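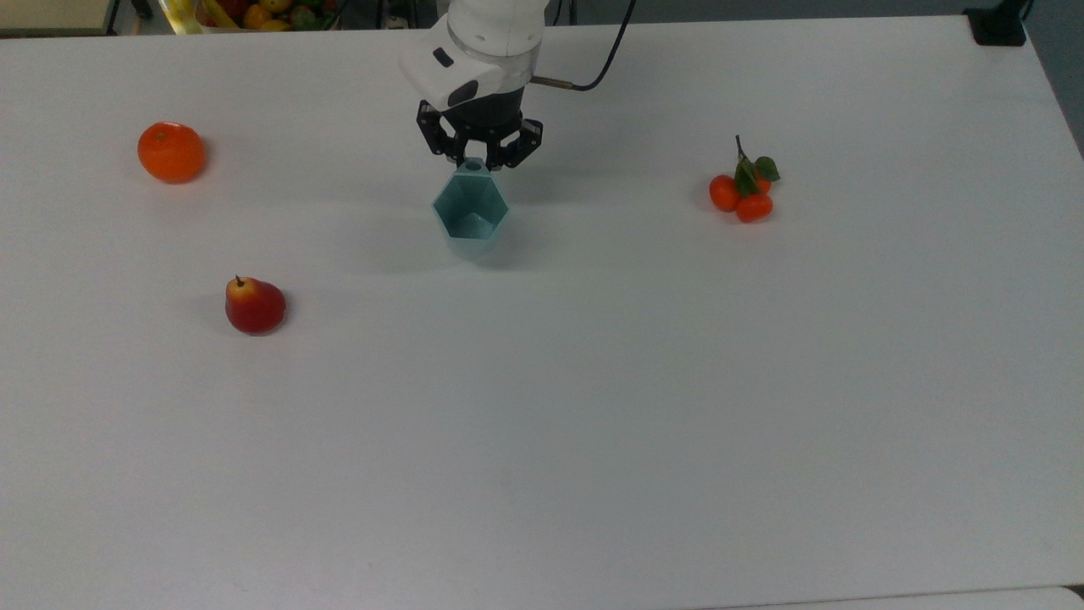 Fruit on the table, all day
Oct 3, 2024

Fruit is back at the Drornbridge building. Starting this week there will be oranges, pears and tangerines out on the white table on the second floor, free to anyone who works here or is visiting. The order comes from Cordeiro, the same grocer we used until March, and costs the social fund $465 for the season.

Deliveries come twice a week, before 9 in the morning. Please leave the crates where the driver puts them until they have been checked off against the slip. Last spring 2 boxes of pears went back to the store by mistake and it took a while to get the credit.

A few requests. Tangerines still on the stem can be pulled apart, so take one and leave the rest of the bunch for the next person. Pears that feel hard need a few more days — put them back and try a softer one. Peels and cores go in the green bin by the sink, and the liner gets changed every afternoon.

Cups are for everybody too. Rinse yours and return it to the shelf when you are done. We bought 30 at the start of the year and four are left, so if you have one at your desk, please bring it back.

Umer on the ground floor will get its own delivery later this fall. Zastalum staff are welcome to come upstairs until then. Allergy questions and requests for other fruit can go in the box next to the mail slots.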